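Build the Fake Bench First

11 May 2018

I've been going to the Jalby workshop for long enough now to have strong feelings about it, and my strongest feeling is that people there start cutting way too early. I include myself! I have a shelf of brackets at home that fit nothing, and every one of them was made on an evening when I was excited and had a drill in my hand.

So this is my pitch, to anyone at Jalby or in any other shared shop who wants to make a robot arm do something useful on a table: build the table in simulation first. The whole thing, with the clutter, the walls, the ugly back table and all. Spend a month in there before you buy a single bolt. I know how that sounds. It sounds like telling someone who wants to learn to cook to go read a spreadsheet. I thought so too, and I argued the other side of this at the big table in the Skisora building with some heat, and I would like to take most of it back.

My project is called Onon. It's an arm on a bench that is supposed to pick up small everyday stuff and move it somewhere else, nothing fancier than that. When I started, I went straight down to Stüber for aluminum extrusion and came out 115 dollars lighter with a trunk full of metal (and a tape measure, because I can never find mine). I built a frame from a drawing on the back of an envelope. It was a good frame. Square, stiff, nice to look at. It was also too low, so the wrist had to fold up on itself to get at anything near the base, and half the table I'd so carefully leveled was useless to me.

Fixing it meant taking it apart in a room where four other projects want the same floor. If you've never worked in a shared shop, let me explain the economy of the place: floor is money. A half-built frame blocking the path to the bandsaw makes you very unpopular very fast. I had the slot for 8 hours a week back then, and I'd say most of April went to unbolting, shifting, bolting, and carrying things back to the storage rack before the next person showed up.

A scene in a simulator doesn't go on the rack. That's the first thing that won me over, and it has nothing to do with robots at all. I can close the laptop halfway through a grasp, make dinner, and open it again to find everything exactly where I left it. Want the arm's base moved over by a hand's width? Type a number. Hate it? Type the old number back. I moved the table 28 times in one evening, on the couch, in socks, and I didn't annoy a single woodworker.

The second thing is the mess. When I set up a test on the real bench I'm lazy, and I put out one object, in the middle, with plenty of room on every side, and then I feel great about how well things are going. In the simulator it costs me nothing to throw a bunch of fruit and blocks around, so I do. Apples off to the side, under the reach of the arm. A pear right up against a cube. An open letter block with a Y on it that's mostly air, and I promise you that a shape that's mostly air will find every sloppy assumption in your code. My kitchen table looks a lot more like that than like my lazy bench test.

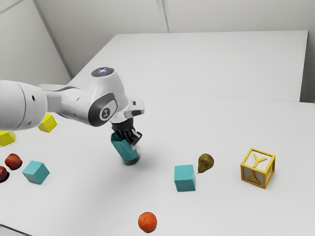
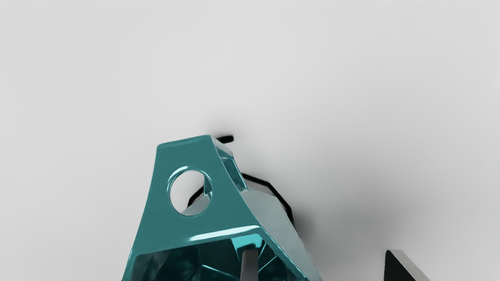
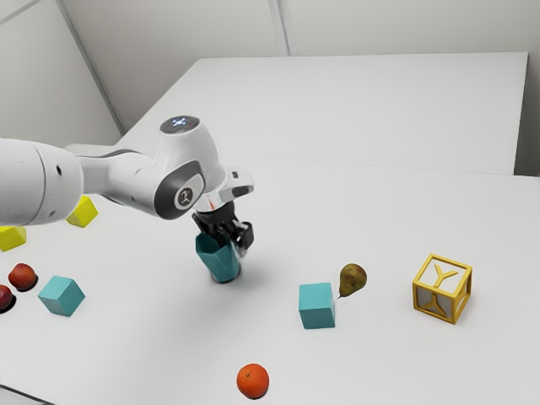

Do you need an expensive computer to plan a home arm build this way?

An ordinary desktop with a midrange graphics card will do for one arm, one table, and a modest pile of objects. Put the memory upgrade first if you have a little money to spend, keep your object models simple, and turn off the pretty lighting while you're working on motion. A laptop will manage too if you can put up with slow runs.

Back to my argument, and to the part where people at Jalby start shaking their heads.

The usual complaint is that simulation lies to you. Of course it does. The table in there is perfectly flat, and mine has a dip near one corner where somebody once dropped a vise. The friction is whatever I typed into the friction box, and I typed a guess. Nothing sags. No cable ever snags on the elbow. There's no sawdust drifting over from the lathe corner, no motor that gets cranky after a long session, no draft from the big door. I've had grasps that looked gorgeous on screen and then, on the real bench, shoved a plastic cup straight onto the floor with what felt like contempt.

But look at what it lies about! It lies about friction and squish and slop, the little stuff that you tune at the end anyway. It has been very straight with me about reach. It's been straight about whether the wrist bumps the table when the fingers come in at a slant, and about whether the arm has to pass over one thing to get to another. Those were the mistakes that cost me my trunk full of aluminum. I'd gladly take a tool that's wrong about the last stretch and right about the big dumb errors, because the big dumb errors are the ones I make.

I'll also stick up for cameras in there, since this is the one nobody at the shop believes until they try it. I wasted so much time on a camera mount. I printed it, bolted it on, found out the gripper blocked the view, took it off, printed a taller one, found out the taller one wobbled. In the simulator a camera is a point and a direction. You can hang one off the wall, stick one practically on the gripper, have both going together, and see which one tells you anything. I learned that a very close view I'd been sure I wanted was mostly useless for knowing where the arm was on the table, and pretty handy for the last moment before contact. I'd never have printed enough mounts to learn that. I'd have quit and gone back to building birdhouses (I make a decent birdhouse).

Now for the parts I'm less sure about.

It can eat you alive. I've caught myself spending a full evening making an orange look more like an orange. The dimples on the peel, for crying out loud! The arm could not have cared less. There's a kind of fiddling that feels like progress because the screen gets nicer, and I don't have a good cure for it except to write down what I'm trying to find out before I open the program, and to stop when I've found it out. I'm maybe fifty-fifty on doing that.

It's also lonelier. A shared shop works because people wander over. Somebody sees your frame leaning and says hey, you want a gusset on that, and hands you one. When I'm on the couch with a pretend table there's no one to wander over. I've started bringing the laptop in and running it on the end of the assembly bench, with the screen turned out toward the room, and that has helped. A woman who builds looms stopped to watch and pointed out that my arm was taking the long way around to everything. She was right. She'd never touched a robot, and she saw it in a few seconds, because she thinks all day about moving a thing from one side to the other.

And I do worry about beginners. If you've never stripped a screw or felt a motor stall under your hand, I'm not sure the screen version means much to you. You need some clumsy hours with real metal so that the numbers in the boxes have a feel to them. So if you're brand new, fine, go build one bad thing first. Make it small. Use scrap from the bin by the door. Then come do the next one my way.

What I'd really love is for Jalby to change how it hands out floor slots. Right now you sign up, you get the space, and you start figuring out your project while standing in it. I think anybody asking for a robot slot should show up with a layout that runs, even a crude one. Gray boxes for everything, I don't care. Just show that the arm can get to the places you say it needs to get to. I brought this up at the last open meeting and got some groans, and one person told me I was trying to turn a workshop into homework. Fair! I hate homework too. But I hate dragging a frame past the bandsaw a lot more, and I'd bet the person waiting for the bandsaw does as well.

For what it's worth, the second frame went together in 2 evenings. Same aluminum, mostly, with the uprights recut and a few new corner pieces from Stüber. I knew the height. I knew where the back table had to sit so the elbow would clear it. I still had to shim one foot for the dip in the bench, and the first real grasp was off to one side by the width of my thumb, so I spent the rest of the week chasing that with a ruler and a bag of rice taped to a cup for weight. The cup work is still going. I've got a slot again next week and a list of things to try, and the top item is a softer pad for the fingers, which I can't simulate worth a darn and will have to cut out of an old mouse pad like everyone else.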